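Questions people ask me about the newt pond seminar

I run the small seminar series at Ustwood, and the next one is on pond temperature and newt breeding. The same emails keep turning up in my inbox (I do love them, keep writing!), so I've put my answers in one place. Last updated May 6, 2020.

What's it about, then?

Newts, mostly smooth newts, and whether warmer springs are shifting the time they come back to the water. The Pietrzak pond has been surveyed for 12 springs now, and we've got 731 newt records from it, which for a muddy hole behind a car park is pretty good going. The talk goes through what those records can tell us and, just as much, where they let us down.

Do I need to be a scientist?

Goodness, no. If you know a newt from a lizard you'll be fine, and if you don't, you'll know by the first tea break.

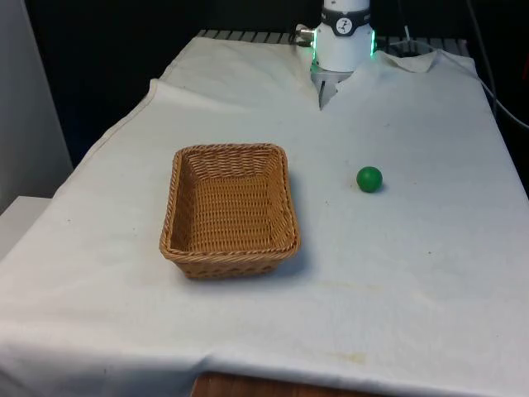 I do try to keep the statistics light. There's one graph with a wobbly line on it that I get very excited about, but I promise to explain it slowly, and you can always stop me and ask.

How long does it last?

Two hours or so, with a break in the middle. We tend to run over because the questions are the best bit.

Is there anything to read first?

The Kedus notes are worth a look. They're only 4 pages and they cover how the pond surveys are done, by torchlight and by egg search. Skip the appendix unless you really like thermometers.

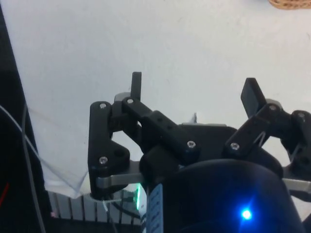
Black gripper with its two fingers open, over a white surface.

Can I bring my own newt records?

Yes please! Dates, the name of the pond and a rough count are plenty. Water temperature is a lovely extra if you took it. Please don't bring any actual newts, though – they're much happier where they are, and moving them between ponds can spread disease.

I've found a great crested newt. What should I do?

Leave it be and make a note of where you saw it. They're protected, so no handling without a licence, however tempting that orange belly is. Then tell me, because I'll want to know all about it.

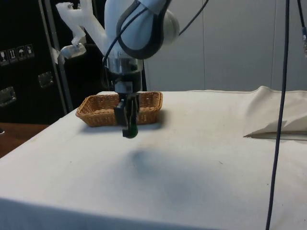 Will there be a pond visit?

In June, if the weather behaves, over at the Ikier meadow ponds. It's an evening walk, so bring wellies and a torch, and clean your boots before you come as well as after.

How many places are there?

The room holds 100 and it's free, but do book so I know how much cake to get. If you can't make it, drop me a line and I'll send you the slides afterwards.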